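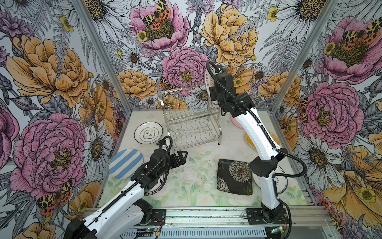

Kallo rules question - rebound panel contact

hesun_keeper
Mon 14 September
The revised Kallo rulebook (the trampoline handball hybrid, for anyone arriving from the general board) changes 6.4 so that a ball touching the rebound panel above the tape line is dead. Under the old wording it stayed live until second contact. My concern is visibility. At Hesunmont the panels are plain grey and the tape reads well from the goal circle, but several clubs have printed panels, and a busy print kills any line you put on it. Take a floral wallpaper with big pink peonies, daisies and spotted moths all over it and try to call a 60 gram ball against that at speed. Has anyone measured how often the call is disputed?

flekcombe_ref2
We logged it last season. 647 panel contacts over the home fixtures, 29 disputed, nearly all within a ball's width of the line. That was on plain panels. The rule is fine. The tape is too narrow.

T. Castellanos
Disagree that the rule is fine. The old wording needed one judgment, whether the ball had hit the panel twice. The new one needs height and contact at the same moment, usually with a player in the air between the ref and the panel. Widening the tape moves the argument to which edge of the tape counts. 6.4 doesn't say.

flekcombe_ref2
It does. Definitions, page 3: "the line is part of the area it bounds." Lower edge is the limit.

T. Castellanos
The line bounds two areas.

hesun_keeper
That was my reading as well. The dead zone and the live zone both have a claim on the tape.

Imani O
Samonte league has played the new rule since the trial period. We use the upper edge, by local agreement, and it goes on the team sheet so visitors can't say they weren't told. Panel colour has been less of a problem than panel tension. Frame bolts on ours were loose on one side and the same throw came back 20 degrees flatter. Check that before you buy wider tape.

padded_corner
What does everyone's panel weigh? Ours is 1730 mm across with the steel frame and takes three people to shift. Asking as we have to clear the hall by 9 every night.

Imani O
No idea on weight. Ours is bolted to a trolley. Locking castors, not the braked ones, they creep.

flekcombe_ref2
padded_corner, start a new thread please.

hesun_keeper
Back to 6.4. If I send a clarification request before the October meeting, would people support upper edge?

T. Castellanos
Yes to asking. I'd sooner see the old wording restored, and I'll submit that separately.

flekcombe_ref2
Lower edge. It's already in the definitions and our juniors have learned it that way. I won't sign anything that says upper.

Imani O
Upper. Put the tape width in the same request - the book gives none at all, and I've seen everything from electrical tape to court marking.

hesun_keeper
Will draft it tonight with both edges as options and a blank for the width.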